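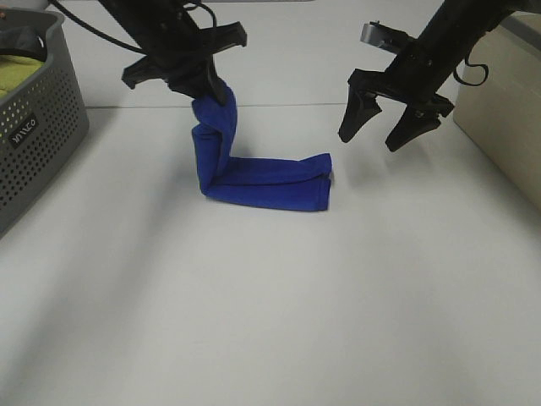
Previx has changed the folding standard for cleaning towels at its Ulimitz linen depot, replacing the square fold with a long, narrow strip. The new specification took effect in December and applies to all small-format towels sent out to cleaning crews. The royal blue towel on the white table is in the strip format, with two stacked layers and a crease along the length of the flat part. Under the old standard, towels were folded in quarters and stacked flat, 33 to a carton.

Remigiusz Żak, who runs the depot's finishing section, said the strip packs on its long side and can be pulled from a full carton without disturbing the rest. A standard carton now takes 36 percent more cloth by weight -- a figure the depot intends to check again after the spring inventory.

The depot finished 523 towels on the first morning under the new specification. The target is 600 per morning, which Żak expects to reach once the tables in the second bay have been raised to the same height as those in the first.

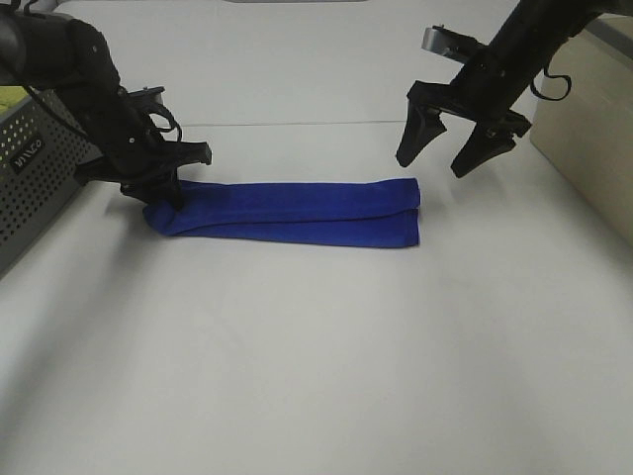

*A blue cloth in the strip fold, right end squared, left end rounded.*

The specification sets one long crease and requires the layers to lie flat before packing. End shape is graded separately. A squared end passes; a bunched end is pressed down and refolded if it stands higher than the strip. Frayed edges are accepted up to the limit in the existing wear table, which has not changed.

Elżbieta Sowa of Hirvonen, which receives around 369 cartons a year from the depot, said her crews had asked for a narrower fold to fit the side trays on their carts. Quarter-folded stock already in storage will be issued first. The larger Trula bath towels keep their present fold.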